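Usamos cookies propias y de terceros para mejorar tu experiencia. Aceptar | Configurar

Lectura: 2 min

Julio, cuaderno de Sarnau, 16:40

Sigo peleándome con el segmentador de objetos transparentes. Ayer dejé corriendo el entrenamiento con 2241 recortes de la cámara de muñeca y los reflejos me siguen saliendo como objetos sueltos (¡uf!). Rebecca Rizzi dice que el umbral está demasiado bajo; lo subí y ahora pierde el borde entero, así que tampoco.

Lo peor es plástico transparente o vidrio sobre blanco: el planificador de Drellow recibe dos máscaras y elige la del brillo.

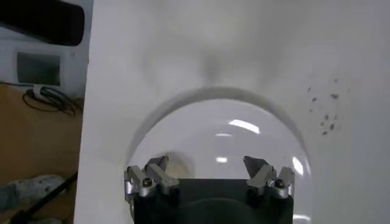 Probé también a fusionar máscaras vecinas antes de pasarlas al planificador y mejora bastante, aunque el nodo se me va a 258 ms por ciclo. Mañana lo perfilo, y le pido a Rebecca su rama de Shboul.

Última actualización: julio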